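Iser Tabletop: soft objects into bowl

Data card, second revision

Contents
Summary
Collection setup
Task definition
Episode format
Operators and procedure
Filtering
Splits
Known problems
Use and contact

Summary

Iser Tabletop is a set of teleoperated demonstrations for a small servo arm. Each episode covers one task: pick up a soft object from the table and release it in a bowl. The set holds 300 episodes, all recorded at one bench with one arm. It was collected to train and compare imitation policies that take an overhead image and joint positions as input and return joint position targets.

The set is small on purpose. We wanted to know how far a policy gets on deformable objects before more data is the only remedy, and a larger set recorded under looser rules would not have told us. Readers looking for wide variation in scenes, arms or lighting should look elsewhere.

Collection setup

The arm is a low-cost build of printed parts and hobby servos, fixed at one side of a dark tabletop. The gripper is a two-jaw type with printed jaws and no padding. There is no force sensing. Gripper load is estimated from servo current, which is noisy at low values and should not be treated as a measurement.

The overhead camera looks straight down. It was mounted once and was not moved between sessions. The base of the arm stays inside the view at the bottom edge, and the bowl is placed in the upper part of the view. Exposure and white balance are locked. Room lighting was left as it was, so brightness across the table differs between morning and evening episodes. The field session_light gives a coarse value (day, mixed, lamp) entered by the operator at the start of each session.

Demonstrations were recorded with a leader arm of the same geometry. Joint readings from the leader are sent to the follower without scaling. Recording and playback run in Trama, our internal logging tool; the exported files do not depend on it.

Task definition

Start: the arm is at its rest pose, the bowl is on the table, and one object lies within reach. The bowl is empty.

Goal: the object is in the bowl, the gripper is open, and the arm has returned to its rest pose.

An episode counts as a success if no part of the object touches the table at the end. An object hanging over the rim is a success as long as this holds. We argued over this rule and kept it because it can be checked from the last image without a second opinion.

There are five objects. All are soft, and all fit between the jaws without being folded first. Bowl position is drawn from a fixed list of nine positions. Object position and rotation are free within the reachable area, and operators were told to vary both. They did so less than we hoped; see Known problems.

Episode format

Each episode is a folder with the following contents.

video_top: overhead video, 30 frames per second
joints: measured joint positions of the follower, one row per video frame
targets: commanded joint positions from the leader, same length as joints
current: servo current per joint, unfiltered
meta: object name, bowl position index, operator code, session_light, result
phases: start index of each phase

Phases are reach, grasp, carry, release and return. They were labeled by hand after recording. The carry phase begins at the first frame in which the object is clear of the table and ends when the jaws start to open. A second grasp after a drop is labeled as a new reach and grasp, so phase names can repeat within one episode.

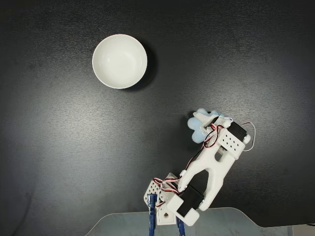
Overhead view with the blue object in the gripper and the bowl at upper left.

The image stream is exported without cropping. Policies trained on a tight crop around the bowl lost the elbow and wrist from view and did worse on far bowl positions in our tests, so we advise against cropping the lower part. Wires are visible along the arm and shift with its motion. No masking has been applied.

Operators and procedure

Three people recorded demonstrations: Houda Radwan, Ulla Keskinen and Martti Räsänen. Operator codes in the meta file are shuffled and do not follow this order. Each operator did a practice block before recording; practice episodes are not part of the release. Ritva Saarinen labeled the phases and Venla Tikkanen checked a subset against the video.

Operators watched the table directly while recording. Some demonstrations may therefore depend on depth cues that the overhead camera does not carry, mainly in the last part of the reach.

Filtering

We removed episodes with dropped video frames, servo faults, or a hand in view after the start signal. Failed attempts were kept if the recording itself was sound. They are marked in the result field and should be excluded for plain behavior cloning.

Slow episodes were kept. Idle frames at the start were trimmed to the first movement of the leader. Idle frames inside an episode were left alone — removing them breaks the match between current and joints.

Splits

train: 200 episodes
validation and test: the remaining episodes, listed by ID in splits.txt

Splits were drawn by session, so episodes recorded back to back do not land on both sides. All objects appear in train. The set does not support claims about unseen objects.

Known problems

Object starts are bunched near the middle of the reachable area. A policy can score well on the test split and still fail near the limits of reach.

The wrist servo was replaced in December. Its zero offset changed slightly, and joint values before and after differ by a constant. The field wrist_rev marks which servo was in use. Apply the offset in calib.txt before mixing the two groups.

Shadows from the arm fall on the dark table and have low contrast. One early segmentation model labeled them as part of the arm. We have not corrected those masks and do not ship them.

Release height varies by operator. One operator lowers the object into the bowl, while the others tend to let go above the rim. Both are valid under the task rule, but a policy trained on the mix sometimes hesitates over the bowl.

Use and contact

The data may be used for research and teaching. Do not use it to estimate grip force or the safety of the arm near people. Report labeling errors with the episode ID and frame index to Venla Tikkanen. Corrections go into the next revision, and episode IDs will not be reused.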